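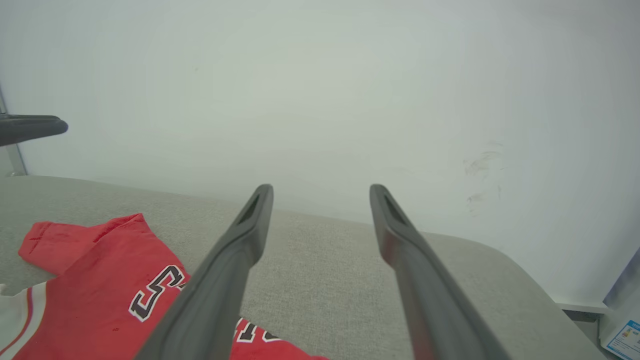
Detalle de tapizado gris claro.

Quiénes somos

Zinano es una empresa de seguimiento político y legislativo. Leemos boletines oficiales, asistimos a plenos y comisiones, y contamos por escrito a nuestros clientes lo que se ha debatido, lo que se ha votado y lo que queda pendiente. Trabajamos con ayuntamientos, diputaciones y parlamentos autonómicos.

La empresa la fundaron Yamuna Kandasamy y Afshin Abbasi, que se conocieron en el gabinete de prensa de un grupo municipal. Ella redactaba notas y él llevaba el archivo de intervenciones. Cuando el grupo se disolvió tras unas elecciones, el archivo se quedó sin dueño y varias asociaciones de vecinos siguieron llamando para consultarlo. De aquellas consultas salió el primer servicio de pago: un resumen del pleno, enviado por correo electrónico a la mañana siguiente.

Qué hacemos

El servicio principal sigue siendo el resumen de sesiones. Un redactor sigue la sesión completa, en la sala o por la retransmisión, y prepara un texto con el orden del día, las posiciones de cada grupo y el resultado de las votaciones. Si hay interrupciones, protestas en la tribuna de público o expulsiones, también se recogen, con la hora y el punto que se estaba tratando. El resumen no lleva valoraciones. Quien quiera una valoración puede pedir un informe aparte, que va firmado.

Seguimos además la tramitación de ordenanzas y proyectos de ley. El cliente nos indica las materias que le interesan – urbanismo, transporte, residuos, vivienda – y recibe un aviso cuando se abre un plazo de alegaciones, se presenta una enmienda o cambia la fecha de un debate.

Por último, elaboramos estudios por encargo sobre obras y planes discutidos. El más extenso hasta ahora es el de Ostodmont, el soterramiento ferroviario que ha ocupado buena parte de dos mandatos municipales. El informe tiene 318 páginas y reúne las actas, los dictámenes técnicos, las mociones y los comunicados de las plataformas a favor y en contra. Se puede consultar en nuestra oficina con cita previa.

La base de datos Amin

Todo lo que publicamos se guarda en Amin, nuestra base de datos. Permite buscar por cargo electo, por grupo, por materia o por expediente, y cada entrada enlaza con el documento oficial cuando este se encuentra disponible en línea. Los suscriptores tienen acceso completo. El resto de los usuarios puede consultar las votaciones, sin los resúmenes.

Amin no incluye datos personales de los asistentes a plenos o concentraciones. Si una persona que no es cargo público interviene en el turno de ruegos y preguntas, aparece como «vecino» o «vecina», o con el nombre de la entidad en cuya representación habla.

El equipo

Yamuna Kandasamy dirige la redacción y revisa los informes antes de su envío. Afshin Abbasi es responsable de Amin y del archivo.

Muthu Fernandes cubre los plenos municipales. Antes fue redactor de información local en prensa diaria. Sreekumar Annamalai se ocupa del seguimiento parlamentario y es jurista de formación. Gangadharan Palaniappan atiende a los clientes y gestiona las suscripciones.

En época electoral contratamos a redactores de apoyo. Las vacantes se anuncian en el apartado de empleo de esta web, normalmente en noviembre.

Independencia

Zinano pertenece a sus dos fundadores. No aceptamos encargos de partidos políticos ni de candidaturas, y los grupos municipales solo pueden contratar la suscripción ordinaria, al mismo precio que los demás. Ningún miembro de la plantilla puede militar en un partido con representación en las instituciones que cubre.

Cuando cometemos un error en un resumen, enviamos la corrección a todos los que lo recibieron y dejamos constancia en la ficha de Amin. Para solicitar una rectificación basta con escribir a la redacción e indicar la sesión y el párrafo.

Dónde estamos

La oficina está en el edificio Nondstead, segunda planta. Atendemos al público de 9:30 a 14:00. Por las tardes solo hay atención telefónica, salvo los días de pleno, en que el teléfono pasa al contestador a partir de las 17:00.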